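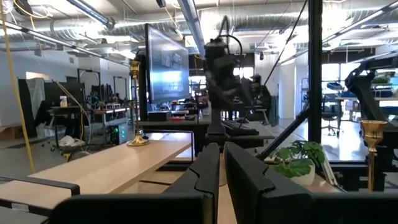 TABLES AND SURFACES

Skadmont, Room 6 – routine check, 10 October 2024

Light wood table
Top stable, no splinters found on the edges. OK.

Brass candlesticks (two)
Both stand level when nudged. No candles to be lit in this room, only LED ones. Keep both back from the table edge. OK with comment.

Potted plant, white pot
Leaves spread well past the rim. Water it at the sink – not on the table, with a keyboard and monitor close by. Trim before January. Action needed.

Monitor and keyboard
Stand firm, plugs seated, vents clear of dust. OK.

Cables
One thin black cable comes down to the desk on a slant. Clip it up and check again. Action needed.

Lighting
Overhead lights all working. Some glare on the table top, reported at the last check as well – Tenach to quote for diffusers.

Walkway
Clear width 80 cm at the narrowest point, chairs pushed in. OK.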